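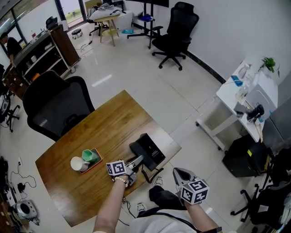 Clistum: Ground Observations of Noctilucent Clouds

README, version 2
Last revised 2025-03-08
Maintained by the Julon Observing Network

Overview

Clistum is a collection of visual reports of noctilucent clouds, the thin ice clouds that form near the top of the mesosphere and are seen from the ground in summer twilight. The reports were made by observers at 42 stations at middle and high northern latitudes. Each record covers one station on one night and states whether the sky was watched, whether the clouds were seen, and how bright and how extensive they were.

The collection includes negative nights. A record that says the sky was clear and nothing was seen is kept and treated as equal in value to a sighting. Users who filter these records out will lose the ability to calculate how often the clouds occur.

Contents of the release

observations.csv
One row per station per night. This is the main table.

stations.csv
Position, elevation, and horizon notes for each station. The horizon notes are free text and have been lightly edited for spelling only.

intervals.csv
Brightness and extent at each check of the sky, for stations that kept interval logs. Not all stations did so.

changes.txt
Corrections made between version 1 and version 2.

Fields in the main table

station_id: short code assigned by the network. Codes are never reused, even when a station closes.

night: the evening date on which the watch began, at local time. A watch that runs past midnight keeps the date of the evening.

watch_start, watch_end: in Universal Time.

sky: clear, partly clear, cloudy, or unknown. This field describes ordinary weather clouds in the lower atmosphere.

nlc: yes, no, or doubtful.

brightness: a whole number from 1 to 5, where 1 is barely visible and 5 is bright enough to cast light on the surroundings. Left blank when nlc is no.

form: veil, bands, waves, whirls, or any combination of these, separated by semicolons.

azimuth_left, azimuth_right: the limits of the display along the horizon, in degrees from true north.

elevation_top: the highest point reached, in degrees above the horizon.

remarks: the observer's own words.

How the reports were collected

Observers were asked to check the northern sky at regular intervals from the end of civil twilight until dawn, or for as much of that period as they were able. Reports were submitted on the network's standard form. Paper forms were typed in by network staff and compared with the originals by a second reader.

The forms were then passed through Proser, the network's checking program. Proser computes the position of the sun for each entry and flags any sighting made when the sun was too high or too low for the clouds to be lit. It does not remove records. A flagged record is returned to the observer where possible, and the outcome is stored in the remarks field. Where no answer was received, nlc was set to doubtful.

Observing nights on which at least one station reported a display number about 400 in this version. The majority fall in the weeks on either side of the summer solstice, as would be expected.

Southern reports

A small set of records was contributed from the Southern Hemisphere, where the season begins late in the year. These are stored in the same table under station codes beginning with S. The single display reported from the south before December has been marked doubtful pending review. Southern records should not be pooled with northern ones in any seasonal analysis.

Known limitations

Coverage is uneven. Stations are concentrated where observers happen to live, and long gaps exist over open water and thinly populated land.

Cirrus lit by a low sun is easily confused with a faint veil. Observers were instructed to look for the clouds later in twilight, when cirrus turns dark against the sky, but some confusion certainly remains at brightness 1.

Brightness is a matter of judgment. Observers with long experience tend to assign lower values to the same display than beginners do. No correction has been applied.

At the most northern stations the sky is too bright for observation in midsummer. A blank period at these stations means that no watch was possible. It does not mean that the clouds were absent.

The station at Phí changed location between version 1 and version 2 of this collection. It has been given a new code. The earlier and later series should not be joined without regard to the difference in horizon, as the first site had a ridge to the north that hid the lowest part of the sky.

Comments received on version 1

Comments submitted during the review period are reproduced where they led to a change or where the network believes they will help other users.

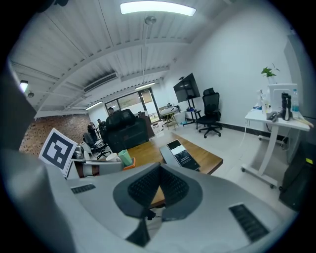 Els Hendriks wrote that the old table gave no means of telling a night without clouds from a night without an observer. "I counted every blank as a no," the comment continued, "and my occurrence rates came out far too low for the northern stations. Please add a field for the sky, or at least say in the README what a blank means."

The sky field was added in response. Blank values of nlc have been replaced throughout. If no watch was kept, there is now no row for that station and night.

A further request, that brightness be given in half steps, was considered and declined. The forms do not support that precision.

Terms of use

The data may be used for research and teaching without charge. Publications should name the collection and the version number. Observers' remarks may be quoted, but station notes that identify private property should be left out of published work.

Corrections

Corrections should be sent to the Julon Observing Network data office with the station code, the night, and the field concerned. Accepted corrections are listed in changes.txt at the next release.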